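Category: Talks / Shared shop / Robots and home builds

Speaker notes — "Ice Tray Week: a kitchen arm on the back bench"
Zamfira Bratu, Wimport shop night

Start before everyone sits down. Say name, say bench 3, say thanks for the coffee. Skip the bio.

OPENER

Ask who has a half built arm in a closet. Wait for hands. Tell them mine was in a closet too, from January till I got a bench here.

The project is called Bai. White arm, parallel gripper, rubber pads on the fingers. One job for tonight: the ice cube tray. Fridge, counter, sink. That's the whole talk. If you came for the laser cutter signup it's on the door.

Why the tray — small, light, awkward. Slick when cold. Flat enough that the gripper only gets a thin edge to pinch. Full of water it punishes any tilt, empty it's easy. I do empty first. Still doing empty mostly. Say so, don't dress it up.

WHY A SIM FIRST

Story of the first real bench test. Plywood shelf, clamp, old tray from my freezer. Arm closed fine, then swung wide and took the shelf off the clamp. Tray in two pieces. My fault, wrong joint limit, typed in degrees where it wanted radians. PAUSE for the groan.

After that I built the kitchen in software. Sage green cabinets, range, fridge, sink, the lot. No, it isn't my kitchen. My kitchen is worse.

Sim runs on the shop's old desktop overnight. 2,408 runs logged so far on the tray job. Not going to read success rates off a slide, the log mixes three versions of the gripper code and the number would be junk. Will put up the clean split when I have it.

Scoring is dumb on purpose. Tray held at the end or not. Anything hit hard or not. Two columns. I tried a fancier score with smoothness in it and spent a week arguing with my own spreadsheet.

THE GRIPPER BIT (slow down here, this is what people ask about)

Pads matter more than motor. Started with bare printed fingers, slid right off everything. Then bike tube rubber, which was fine for a day and then peeled. Now cast pads, two part mix, poured in a printed mold. Mold release!! Don't skip it, I lost a mold.

Pass the spare finger around. GET IT BACK this time.

Grip force. Too soft and the tray rotates about the pinch point. Too hard and it bows. I ended up ramping — touch, hold, then squeeze a little more once the arm starts moving. Sounds obvious, took me a month.

Approach angle. In the fridge you have the door on one side and shelves above and below, so the wrist has to come in sideways. On the counter you have all the room in the world and the coffee machine is still in the way somehow.

SLIDES — go to the two sim stills now, leave them up while talking

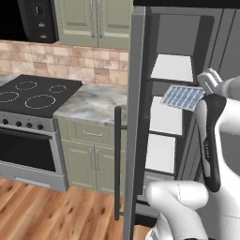
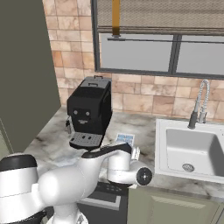

Bai in the sim kitchen: tray pinched in front of the open fridge (first), arm over by the sink and coffee machine (second).

Talk over the fridge one first. Tray is held at an angle there. With water in it you'd be mopping. The grid of little compartments is useful though, gives the vision code lots of straight lines to lock on to. Also explains why it once locked on to the wall tile and tried to pick up the backsplash. (Different run. Tell it if time.)

Fridge door. I start with it open. Opening is its own project, the long handle is easy to grab but then the arm has to walk an arc and the base doesn't want to. Someone will ask. Answer is "later."

Sink one. Point at how much arm there is for such a small job. Elbow, wrist, all of it out over the counter front. This is where I learned to check the whole arm for bumps and not only the fingers. My first checker only looked at the hand. Felt very clever untill the elbow went through a cabinet.

Marble counter is mean to the depth code too. Swirly texture, it sees edges that aren't there. I wanted a plain gray top. Left the marble in, since somebody's real kitchen will have it.

WHAT BROKE

Keep this quick, they like it but it eats time.

- wrist cable. Routed outside the link, caught on the bench vise. Now inside, with slack at the elbow.
- power supply brownout when shoulder and elbow start together. Stagger the start by a hair. Bigger supply is on the list.
- gearbox on joint 2. Osham had a spare in the parts bin, big thank you if anybody from there is in the room.
- Zelix, that's my planner script. Rewrote it, lost the old one, rewrote it again from memory. USE GIT. Yes I know.

MONEY

People want the number. A bit over 4,000 dollars all in, counting the dead parts and the first supply. Less if you don't buy the wrong bearings. Bench fee not included.

Where I'd save: printed covers are fine, don't machine them. Where I wouldn't: the joint encoders. Cheap ones drift and you'll blame your code for weeks.

IF THE LIVE DEMO HAPPENS

Real arm, plywood shelf, new clamp. Empty tray. Front row back one chair please.

E-stop in MY hand, not on the table. Home the arm before talking, not during. If it sits there doing nothing it's the network, unplug the blue cable and plug it back in, tell the bike tube story while it comes up.

If it drops the tray, pick it up and go once more. Once. Then move on to questions.

QUESTIONS I'LL GET

Can it do dishes — no.
Will you share the files — yes, pad mold and finger files are on the shop drive, arm files when I've cleaned up the names.
Does the sim match the real thing — for reach, pretty well. For grip, not much. Rubber is hard to fake. I tune friction by hand and re tune it every time I pour new pads.
Could it carry water — ask me next shop night. Wrist leveling is in, barely tested.
How loud — loud enough that I don't run it during the sewing group.

LAST THING

Need a second pair of hands for the door handle work. Evenings. You don't need to code, you need to hold an e-stop and not look at your phone. Sheet is by the kettle.

Collect the finger. Turn off the bench supply.

Last updated: Sep 14, 2026

More from shop night
Casting rubber pads without bubbles
Cable routing for small arms
Notes from the bearing swap table
What to do with a dead power supply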